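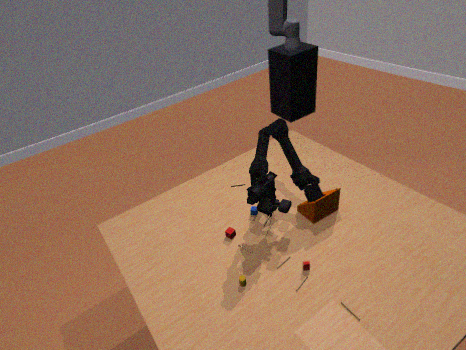

Section 5. Your first sorting run in Kudden

Kudden is the practice world our club uses before anyone touches the real arm, and this is the part where you finally get to move things! The goal is simple: every block ends up in the orange bin. Your starting layout has two red cubes, a blue piece and a yellow cylinder spread over the table, and the thin dark sticks are clutter that you leave alone.

1. Open Kudden and load the world called Crichton.
2. Set the speed to 40. You can go up to 100 later, once your team has a clean run saved.
3. Press Home and wait for the arm to stop moving.
4. Pick a target from the list. Start with a red cube - the flat sides are friendlier to grip.
5. Lower the gripper in small steps, close it, and lift straight up.
6. Move over the bin, then open the gripper.
7. Repeat for the other blocks and save your run under your team name.

Note: Runs are scored on blocks in the bin, so a slow run is totally fine.

Caution: Never send a run to the real arm until Mitsuko Hirano has checked it. She is in the lab until 5 most afternoons.

If the arm freezes, see Section 11.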